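4. Door Exercise in the Simulator

Before you start, finish section 3 and save your project in the Stavadico folder of your team. The club computers in room 16 have the simulator already installed. At home you must install it by yourself.

1. Start the simulator and log in with your team name.
2. Choose the world "Door and Room" from the list. The first loading can be slow, please wait and do not click again.
3. Set the random seed to 327. All teams use the same seed, so we can compare the results.
4. Open the wrist view. It is normal that the room looks tilted, as the view turns together with the gripper.
5. Move the arm with the arrow keys until the door handle plate and the round knob are both visible.
6. Set the finger speed to 33 percent and press Save Pose.

Note: If the knob is hidden by a finger, go back to step 5. A pose without the knob is not accepted by the checking program.

Caution: Do not run the same script on the real arm. The limits of the joints are different, and the fingers can hit the table. Constanza Yáñez must be present in the room when the real arm has power.

7. Save a picture of the wrist view and put it in your team report, under the title "Start pose".
8. Write one or two sentences on which joint was the most difficult to control. The report must be uploaded before the end of March.

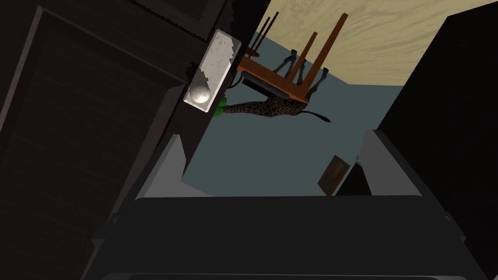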